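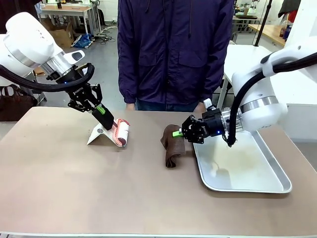
Page last changed: January, 4:15 p.m.

Sketow Adds Hand Towels to Its Table Linen Service

Sketow will supply hand towels to restaurants and cafes from January, under the product name Jata. The range includes a pink-and-white towel with red stripes along the edge and a plain brown one. Towels can be ordered rolled or flat, and trays are priced separately.

The opening order is 1,732 towels, of which 651 go to the Kristiansen dining rooms in Skoltau. Rolled towels are packed with the edge stripe facing out.

"Rolling adds 2 days to the lead time," said Antigoni Tzanetos, product manager at Sketow. "Flat orders ship on the existing schedule."

Trade inquiries: Xolani Molefe, Sketow sales office.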